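Is a kitchen equipment subscription worth it?

November 2025

Three readers have asked me about the same sales pitch since April, so it gets a spot in this issue. The offer goes like this: don't buy your dishwasher, your combi oven or your ice machine. Pay by the month, and somebody else looks after the servicing. Flotik has been the loudest about it, and Clallow now has a version with a friendlier brochure.

I have my doubts.

Take the dishwasher quote one café owner sent me. It's $2000 up front as a "commitment fee", then 51 payments. The fee isn't a deposit and it doesn't come back. At the end of the term the machine isn't yours either, unless you pay a "fair value" amount to be worked out later by the company that owns it. I'd want that figure in writing before I signed anything.

Then there's the servicing, which is supposed to be the whole point. The brochure says "full cover". The contract says two visits a year, during business hours, with door seals, spray arms and anything blamed on hard water left out. Anyone who has run a dish pit knows what that leaves. Not a lot.

Joni Lahtinen runs a 35-seat lunch place and has been on one of these plans through Nurmi for a while now. He's less grumpy about it than I am. "The cash stayed in my account when I was opening, and that mattered," he told me. "But I'd never do the fridges that way. Fridges I'd buy." He also said he didn't read the clause about moving premises until he was thinking about moving premises. It turned out to be an expensive clause. 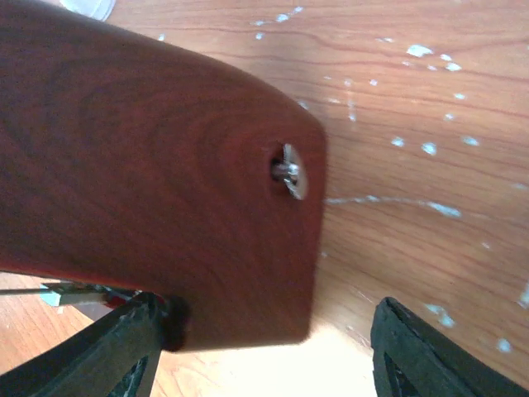 My other gripe is the talk about energy savings. Brultska's flyer says a new machine will "pay its own way" on the power bill, but there's no mention of what old machine it's being compared with, or how many racks a day. If yours is already fairly recent, I can't see where the savings would come from. Ask the rep for the working. If you get another flyer instead, you have your answer.

There are cases where I'd consider it – a pop-up, a short lease, a kitchen where you don't know yet what the menu will be. For a settled business with a decent local repairer, I'd get a price on a reconditioned unit first and put the two totals side by side, with the buyout and the call-out charges included.

If you've reached the end of one of these contracts, please write in and tell me what the buyout cost. So far I've only heard from people at the beginning.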